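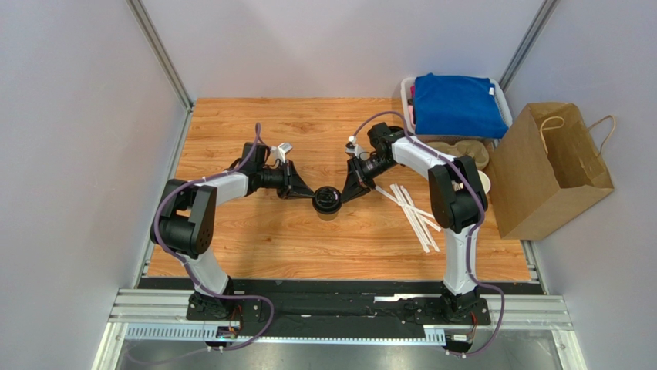

Moving a sourdough starter 2,000 miles without losing it?

Posted by Maureen Wragg, Saturday, October 18, 2025

Hello everyone, I've been reading this board for a good long while and have finally run into something I can't find in the old threads, so I hope you'll forgive me if it has been asked before and I simply didn't search for the right word.

My husband and I are moving from Clurkley to be near our daughter, and the drive is a little over 2,000 miles. We're taking it slowly because of his back, so we'll be six days on the road and staying in motels. I have a sourdough starter that I've kept going since the children were in grade school. It came from the lady who lived next door to us in Evedlow, and I've never once had a backup of it, which I know is silly of me. It lives in a quart jar and I feed it plain all-purpose flour and tap water, equal amounts by weight, whenever I take it out to bake.

My worries are these. I don't know if it will be all right in a hot car during the day. The motels say they have a refrigerator in the room but I've stayed in places where that meant a box that froze your milk solid. I'm also a bit nervous about the jar itself, as I had one pop its lid in August and it took me most of an afternoon to get the shelf clean. And then there's the water at the new house, which my daughter says tastes strongly of chlorine.

Should I bring the whole jar? Dry some of it? I've read about drying but every page seems to say something different. We leave in two weeks, so I do have a little time to practice. Thank you so much for any help, and if anybody has made a long move with theirs I would love to hear how you managed it.

Zalewska

Oh, what a lovely thing to have kept going for so long! Please don't worry too much, they are far tougher than they look. I've moved house with mine twice, once in the middle of summer, and I'm still baking from it.

If it were me I would do two things, and start on the first one this weekend so you've got time to do it over if it goes wrong.

First, dry some. Feed your starter the way you always do and wait until it's nice and bubbly and at its highest. Spread a few spoonfuls on a sheet of parchment, as thin as you can get it. I use the back of a spoon or one of those bent icing spatulas. Leave it out on the counter with a clean dish towel tented over it so it doesn't touch. It can be dry overnight in the winter with the heat on, or it can take a couple of days when the weather's damp. Please don't put it in a warm oven to hurry it along. I know some people do, and I did, and I forgot it was in there and turned the oven on for a casserole. You want it to snap when you bend it, like a thin cracker. If it's leathery at all, leave it longer. Then crumble it up and put it in a plastic bag or a small jar, write the date on it, and pack it in your handbag or wherever you keep the things you don't let the movers touch. I'd mail a second bag to your daughter as well (just an ordinary padded envelope).

To wake it up, put a spoonful of the flakes in a little lukewarm water and let them soften for a few hours, then stir in enough flour to make a thick batter. Feed it once a day after that. It may look like paste for the first day or two and you'll think you've killed it. Keep going. Mine took four days to get properly lively and a week before I trusted it with bread.

Second, bring a little of the live one with you, but make it stiff. Take a spoonful of starter and work in flour until you've got a ball of firm dough the size of a walnut. Roll it in more flour and bury it in a jar with flour all around it. A stiff one eats its way through its food much more slowly than a runny one, and it won't slosh. Leave plenty of headroom and don't screw the lid down tight. A small cooler with an ice pack will do nicely for the daytime, with a towel between the ice and the jar.

As for the motel refrigerator, if it looks like a freezer, I'd just leave the jar in the cooler overnight and get fresh ice from the machine down the hall. Six days is nothing for a stiff starter that's kept cool. You shouldn't have to feed it at all on the road, but if you get nervous, bring a little bag of flour and a spoon.

I hope the move goes smoothly and your husband's back holds up. Do get out and walk every couple of hours, both of you.

Plodedis

Dry it. Done this plenty of times. Jar in a car is asking for trouble.

bramblejelly

Agree with Zalewska on pretty much all of it, and I wanted to add something on the water, which hasn't been covered yet.

Ours is very chlorinated too. I fill a pitcher and leave it on the counter overnight with no lid, and use that for feeding. It helps with ordinary chlorine. Some towns treat with chloramine instead, and that won't go away by standing, so your daughter could look at the water company's yearly report or give them a call. If it's chloramine, a carbon filter pitcher will take some of it out, or buy a gallon of spring water for the first couple of weeks while the starter is settling in. Once mine was strong again I moved it over to tap water a bit at a time and it never seemed to mind.

I'd also bring a small bag of the flour you use now. When I moved I changed the flour and the water and the kitchen all in the same week, and the poor thing sulked, and I had no idea which of them to blame. Keep the flour the same for the first few feedings and switch later.

And don't throw out the flakes when the live one perks up. Mine are in the back of the pantry in a spice jar.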